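Jovdale Clothes Repair Library: progress report to the Narstead Fund, second half of the grant

Hello again to everyone at the fund! I promised you a shorter report this time and I have mostly kept to it. The spreadsheet with every receipt went over separately, so please read this as the talking part, the bit I would tell you over coffee if Narstead were closer to Jovdale.

The money first. You gave us 2,773 for the year. By the end of October we had spent 1,237 of it on machines, servicing and the new cutting table, and most of what remains is already spoken for (rent through the winter, thread, needles, and the second overlocker if the seller ever calls me back). The one line that went over was electricity. The old wiring in the back half of the shop couldn't take two irons and a kettle, and we found this out with a full room of people and no lights. The landlord paid for the electrician and we paid for the extra sockets. I moved 200 across from the printing budget to cover it, as we agreed on the phone, and we are living with photocopied flyers for now. They look fine. A few people have told me they like them better.

Opening hours have changed since the last report. Mornings never really caught on except with retired people, who would have come at any hour, so we now open at three in the afternoon and stay until eight. The difference was immediate. Parents come in straight from school pickup with a bag of knees and elbows, and after six we get people on their way home from work who want a zipper replaced and would quite like to be shown how. I was nervous about the evenings because I am the one who locks up, but I've got used to it and the bus is reliable.

The lending shelf is the part I was least sure of when I wrote the application, and it's doing well. People can take home a basic machine for two weeks with a box of thread, spare bobbins and a printed card on threading. Two of the machines came back with the same problem (the bobbin case put in backward and then forced) so the card now has a much bigger drawing of that step. One has been out for far too long and I am writing friendly letters about it.

The Hjaltested visits went less smoothly. We had planned to take the portable kit out there every month and set up in the community hall, and the hall turned out to be double-booked with a dance class more often than not. We managed 2 visits. Both were busy, and the second one ran so late that I drove home with my headlights on. I'd like to keep Hjaltested in the plan for spring, but in the school dining room, which they have offered us free as long as we sweep up after ourselves. I think that is a fair trade!

Then there's the alterations course, which started in September and has been my favorite thing all year. It runs in six parts, and we go from hems to side seams to waistbands, then finish with a project that each person picks. I had expected a lot of curtains. Instead almost everyone wants to work on jeans, so I have thrown out half of my lesson notes and written new ones on denim: which needle to buy, how to get over a thick seam without breaking it, when to hammer the seam flat first.
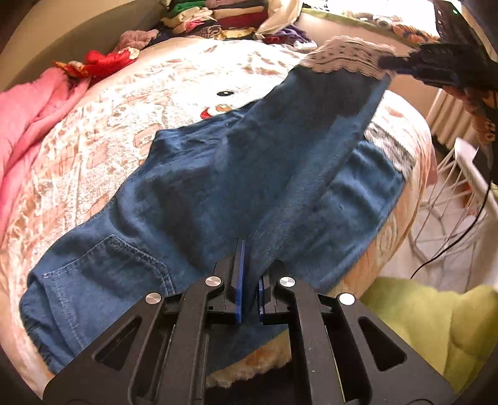 Lengthening is the lesson people ask me to repeat. Kids grow, pants shrink, and there is never as much hem to let down as you hoped. We teach three ways of doing it, with a false hem, a contrast band, or a trim, and the trim is the one that gets people excited. Blue denim with a wide lace cuff at the end of each leg is a good way to show it, and a beige-pink lace and a grayish-white one give such different looks that I like to have both colors to talk about. Lace on a heavy fabric needs a slower stitch and more pins than anyone wants to use, so we spend a good part of the session on just that.

Supplies for the course came from Kanska, the haberdashery wholesaler, who let us order in small amounts without the usual minimum. I would like to keep that arrangement going, and it would help if next year's payment could arrive before their January price list does. I know that isn't entirely up to you.

Still to do before the final report: get the missing machine back, label the button drawers, fix a date with the school in Hjaltested, and sort out a sign for the front door, which at the moment is a piece of cardboard that falls off whenever it's windy. I'll send the updated budget sheet once the winter rent has gone out.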